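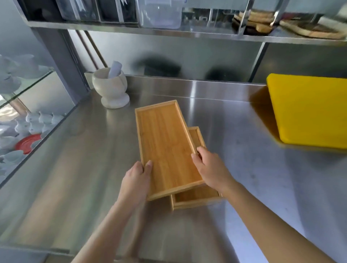

About Davora

Davora is a supplier of serving trays, boards and mortars to restaurant and catering kitchens. The company was started by Iara Ledesma and Nuanchan Onsri, who had both worked in catering and had replaced a lot of split trays. Our head office, stockroom and test kitchen share one building.

What we supply

The core of the range is the rectangular bamboo tray with a raised rim. It is sold in 2 sizes, and the smaller sits under the larger on a counter or shelf. The catalog also covers wooden serving boards, plastic cutting boards, and marble mortars with pestles. We do not sell knives, pans or tableware.

Our current catalog lists 1,597 items, counting each size and finish separately. Stock codes starting with K belong to the Kekasar line, which is our own design. Codes starting with P are made for us by Pereyra and carry the same terms of sale.

The test kitchen

New items are used in the test kitchen before they are listed. The room is fitted with stainless steel counters and wall shelving, the same as most of our customers have. Meron Wolde runs it and writes the care sheet for each product.

A tray is checked for flatness, for rough spots along the inside of the rim, and for grip when it is carried loaded. It is then washed by hand, dried on edge and checked again. Trays that rock on a flat counter are rejected. Cutting boards are checked for warping and for how well they stand upright to drain. Mortars are checked at the foot and inside the bowl.

Care of bamboo

Wash with warm water and mild soap, and wipe dry. Do not soak. Do not put bamboo in a dishwasher. Apply food-grade mineral oil when the surface looks dull. Stand trays on edge until fully dry before stacking them. Color varies between batches, and a tray ordered later may be lighter or darker than the first.

Orders and replacements

Trade accounts are handled by Nikau Prendergast. Saodah Tambunan handles returns and single replacements. A rim that separates in normal use is replaced within 2 years of purchase. Please quote the stock code and the order number. The catalog is revised every October, and discontinued items stay available until stock runs out.

Contact | Terms of sale | Care sheets | © Davora. All rights reserved. | Back to top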